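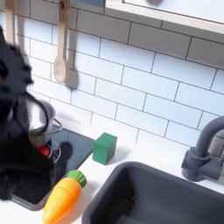
Spielküche Paewai: Inhalt und Aufbau

Dieser Ordner enthält die Aufnahmen und Listen zur Spielküche Paewai. Es geht um das, was auf der Arbeitsplatte steht und liegt: Topf, Spielgemüse, Bausteine und die fest eingebauten Teile der Küche. Zusammengestellt von Arvo Halonen.

Umfang

200 kurze Sequenzen in 10 Unterordnern
2178 Einzelbilder
2 Listen: gegenstaende.csv und ablage.csv

Die Küche

Die Arbeitsplatte ist weiß. Das Kochfeld ist eine dunkelgraue Platte mit abgerundeten Ecken, das Spülbecken gehört ebenfalls zur Platte. In ablage.csv heißen die Flächen kochfeld, becken und platte. Was zwischen Kochfeld und Becken liegt, zählt zu platte.

Gegenstände

topf_klein: silberfarbener Spielzeugtopf mit dünnem Drahtgriff
karotte: orange, glatt, mit flachen Querrillen
wuerfel_gruen: kleiner Holzwürfel, mattes Waldgrün

Weitere Einträge stehen in gegenstaende.csv, dort auch mit den älteren Bezeichnungen aus der Liste Rarton. Wer noch mit Rarton arbeitet, muss „moehre“ durch „karotte“ ersetzen. Die Schreibweise ohne Umlaute gilt für alle Spalten.

Aufgaben

Jede Sequenz hat eine kurze Aufgabe als Text, zum Beispiel:

Karotte in den Topf legen
Topf vom Kochfeld auf die Platte stellen
Grünen Würfel neben das Becken stellen

Der Text nennt immer zuerst den Gegenstand und dann das Ziel. Ob die Aufgabe erledigt wurde, steht in der Spalte ergebnis (ja, nein, offen). „Offen“ bedeutet, dass die Sequenz vor dem Ablegen endet.

Bekannte Mängel

Der Topfgriff ist in ablage.csv nicht als eigener Eintrag geführt. Bei verdeckten Gegenständen wurde die Fläche aus dem vorherigen Bild übernommen. Schnelle Bewegungen sind oft unscharf, diese Bilder wurden nicht aussortiert.

Änderungen

Oktober: Bezeichnungen vereinheitlicht, doppelte Zeilen in gegenstaende.csv entfernt. Der Unterordner Rolevero ist jetzt Teil der normalen Zählung.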